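Relatório de andamento – Cantinho da Cozinha, sala de brincar Kutmont
Para: Hina Sandhu
De: Baltasar Domínguez
16 de fevereiro de 2018

Hina, segue resumo rápido, depois mando a planilha completa.

1. Compras
Verba aprovada: 3000. Gasto até agora: 2830. Falta lançar uma nota do Faisal (frete), ele ficou de me passar. Fornecedor foi a Zanari, entrega em duas vezes, a segunda atrasou.

2. Material da cozinha
Separação em andamento na mesa branca. Panelinhas e escorredor em cores claras, verde-menta e azul, como as educadoras pediram. Comidinhas: morangos, bananas, meia laranja, ketchup. O forninho preto é a peça maior, vai pra prateleira de baixo. Pratos: por enquanto só o lilás foi pra mesa, o resto ainda na caixa, preciso conferir com o Babar.

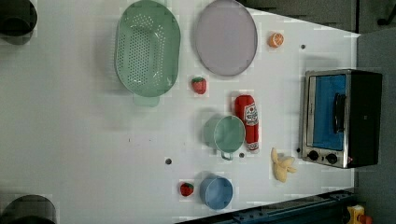

3. Próximos passos
- etiquetar tudo e fechar a lista de inventario
- caixas com tampa p/ as comidinhas (orçamento pedido)
- prateleira baixa: Sohail monta, falta só comprar parafuso
- abertura para as 23 crianças do grupo da manhã, grupo da tarde só em maio

4. Pendências
Autorização pra usar o saldo nas caixas. Se puder responder por email mesmo, já adianta. Recibos digitalisados vão em anexo separado.

Baltasar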